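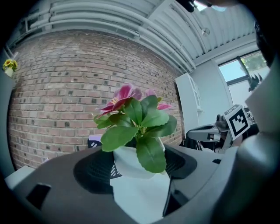 Plovham 사내지원팀 · 업무환경 파트

지원센터 > 처리 일지 > 네트워크/프린터

읽는 시간 4분

제목: 3층 복합기, 오후만 되면 스캔 메일이 안 나감 (해결됨)

처음 접수는 Rawan Nimri 님이 해 주셨어요. "오전엔 멀쩡한데 점심 먹고 오면 스캔이 안 가요. 화면엔 전송 완료라고 떠요." 아, 이런 게 제일 무섭죠. 에러 코드라도 띄워 주면 좋겠는데 완료래요, 완료. 

일단 뻔한 것부터 했습니다. 복합기 껐다 켜기(됐다가 다음 날 오후에 또 안 됨), 랜선 교체(변화 없음), 주소록에서 Rawan 님 메일 지웠다가 다시 등록(변화 없음). 제 메일로도 보내 봤는데 똑같이 안 와요. 그러니까 받는 사람 문제는 아니고, 복합기에서 메일 서버 사이 어딘가겠구나 했죠.

복합기 관리 페이지에서 전송 로그를 내려받았더니 줄 수가 1,360줄이더라고요. 커피 한 잔 들고 쭉 내렸습니다. 그중 39건이 "대기열 이동"으로만 찍혀 있고 그 뒤에 아무 기록이 없어요. 시간대는 전부 오후 1시 이후! 여기서 좀 신났습니다.

메일 중계는 Husa를 쓰고 있어서 그쪽 관리 콘솔도 열어 봤어요. 복합기 계정에 하루 발송 한도가 250건으로 걸려 있네요? 저는 그런 설정이 있는 줄도 몰랐어요. 한도를 넘으면 거절하는 게 아니라 그냥 보류함에 넣어 두고, 복합기한테는 정상 응답을 줘 버려요. 그래서 화면에는 완료라고 뜬 거고요. 재부팅하고 잠깐 됐던 건 우연이었어요. 시간을 맞춰 보니 그때는 그날 한도가 아직 남아 있었습니다.

그럼 오전에 누가 그렇게 많이 보내느냐. Gisela Gaete 님이랑 같이 봤는데 범인은 사람이 아니었어요. 예전에 걸어 둔 상태 알림이 용지함 열고 닫을 때마다 메일을 쏘고 있었습니다. 받는 주소는 이제 안 쓰는 공용 메일함이고요. 들어가 봤더니... 음, 안 읽은 메일이 어마어마했어요.

조치한 내용 적어 둡니다.

- 상태 알림은 토너 부족, 고장 두 가지만 남기고 끔
- 알림 받는 주소를 지원팀 메일로 변경
- Husa 보류함에 있던 39건 재발송
- 보류가 10건 넘게 쌓이면 저한테 알림 오도록 설정

한도 자체는 안 올렸어요. Fermín Leiva 님이 올리자고 하셨는데, 알림만 꺼도 충분히 남아서 일단 지켜보기로 했습니다. 혹시 6월 정산 때 스캔이 몰리면 그때 다시 얘기해요.

추가(2020-02-16): 재발송 때문에 옛날 스캔본이 한꺼번에 와서 놀라셨다는 분들, 죄송합니다! 미리 공지했어야 했는데 제가 깜빡했어요. 중복으로 받은 건 지우셔도 됩니다. Rawan 님은 오후 스캔 잘 들어온다고 확인해 주셨고, 티켓은 닫을게요. 4층 복합기도 같은 알림이 켜져 있는지는 아직 못 봤어요. Amancay Godoy 님이 이번 주에 확인해 주시기로 했습니다.

문의: 사내지원팀 게시판 | © Plovham | 맨 위로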